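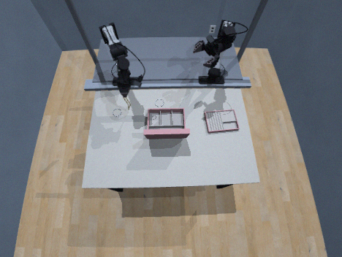

Bench with both arms on the rail, simulated view.

Propagation > Notebook > Softwoods

Search the notebook Enter a word

Tuesday, May. Clematis cuttings, 'Vaserell' and 'Lenula'.

Checked the trays under mist before lunch. 174 internodal cuttings of Vaserell stuck, 15 with anything I'd call a root. The rest have callus and green leaves, which last year meant very little by the time we potted on.

The Plallivo gel is supposed to speed this up. I can't see it. The undipped tray looks the same to me, and it sat nearer the door, so even that comparison is shaky. Repeat with both trays side by side before anyone orders more.
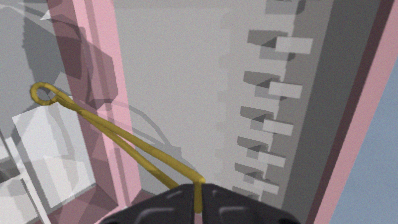 Yellow cable at the right gripper, looped at the far end.

Lenula is further on – 2 nodes showing on the best shoots – but it always is. Would not read anything into it.

Running total for the season stands at 2,369 stuck, all sorts. I don't trust the figure, as the early trays were entered by the label and some labels were wrong.

To do: lower the mist at night, cut fresh wood from the Sin stock plants while it is still soft, bin the blackened stems in the end tray.

Contact the nursery | Copyright Lenula Nursery | Back to top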